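From the Packing Table: Small Boxes, Big Boxes and a Checkered Cloth

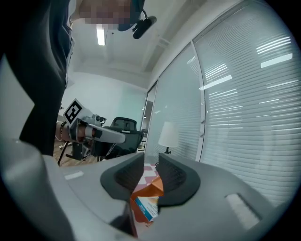
Spring is when the pantry shelves at the Lisemel Neighborhood House start to look a little tired, and every year I tell myself I will get ahead of it, and every year May arrives and I am still moving tins from one side of the room to the other. So we have been having a good sort-out. Everything in a small cardboard box has had its turn at the table — tea, crackers, pudding mix, bandages, the lot — and I have to say the pink and white checks make even a dull afternoon of sorting feel a bit like a picnic. An orange and white box with a blue band down its side does look cheerful over that cloth, and I have caught myself arranging things by color when I was supposed to be arranging them by what they were. Rafia Sethi caught me too, and moved them all back.

Those of you who come in on packing days will know the old way of doing things, which was that whatever came through the door went on the nearest shelf with a gap. It worked well enough when we were making up a few bags for the families on Piven Street. In January, though, we packed 60 bags in one week, and by the end of it people were climbing over each other to find the rice. Murray Ruawai spent most of one morning looking for oatmeal that was behind the paper towels the whole time. He was very good about it (mostly), but we all agreed something had to change before the summer.

What we have now is much simpler. Boxes live together, tins live together, and anything soft or squashy goes in the tubs on the bottom shelf, where it can't be sat on by something heavier. Within the boxes we go by size first and by contents second. I argued against that at the start, I admit. I wanted all the breakfast things in one place and all the baking things in another, the way I keep them at home. But a cereal box and a little box of raisins do not sit nicely side by side, and after the third avalanche I gave in. The small ones are at the left, standing up like books, and the tall ones are at the right with their names facing out.

Please do turn the names out when you put something away. I know it takes a moment longer, and I know some boxes have their writing on the oddest side, so tiny you need your good glasses for it. If the front tells you nothing, turn it until some side does. Solomiia Tkachenko has been writing the date we received each box on the top flap in pencil, and it has made a wonderful difference to what gets used first. Pencil, please, and on the flap! A marker goes straight through thin card, and we had a whole row of gelatin mix that looked as though it had been graded by a very cross teacher.

A word about the cloth, as several of you have asked. It went on in the winter when the bare tabletop was showing its age, and I had meant it to be for a week or so. Then everyone liked it. Light-colored packets show up well on the pink, darker ones on the white, and a stray twist tie has nowhere to hide. It does need to come off and be shaken out at the end of the day, out the back door and not over the sink, and it should be folded in half and half again and left on the chair. If you spill something on it, rinse the spot in cold water that same day. Warm water set the grape juice, and I am still cross with myself about the grape juice.

Now, on to the packing itself, which I could talk about for hours and often do. A standard bag starts with tins in the bottom, then the tall boxes along the sides to make walls, then the small boxes fitted in the middle, and the bread or anything delicate last of all. The tall boxes really do hold the bag up. Without them the whole thing slumps like an old pillow the minute you set it down in a car. If you have a small box left over, lay it flat on top of the tins before the next layer goes in, and if you have two, put one at each end. Mackenzie Charbonneau can get 14 items into one of the blue-handled bags with the top still folded over, and she is happy to show anyone who would like to learn. I have watched her do it several times now and I still end up with a package of noodles in my hand at the end and no place to put it.

Dented boxes are fine as long as the inner bag is sealed. Open it, have a look, and close it up again with a strip of the paper tape from the drawer. If there is no inner bag and a corner has split, it goes in the crate under the window and I will deal with it. Please don't tape over the cooking directions. We had a very nice note from a lady on Dufour Road who had guessed at her scalloped potatoes and was kind enough to say that they came out crunchy.

We are short of a few things at the moment. Small boxes of tea, any kind, and plain crackers are at the top of the list, followed by pasta in boxes (the bagged sort is welcome too, but it's harder to stack), instant potatoes and boxed milk. We have more lime gelatin than any of us will see the end of. If you are out shopping and can't decide, buy what you would be pleased to find in your own cupboard on a rainy night, and bring it by whenever the door is open. The bus from Cinport stops right across the street, for those who don't care to drive.

Thank you to everybody who has stood at that table over the past few months and turned boxes around, and to those who dropped off bags on the step without leaving a name. Packing starts at 2 in the afternoon as always. Bring a sweater, the back room is slow to warm up, and there will be coffee cake as long as I remember to take it out of the freezer.

Shirley Gauthier
4 May 2026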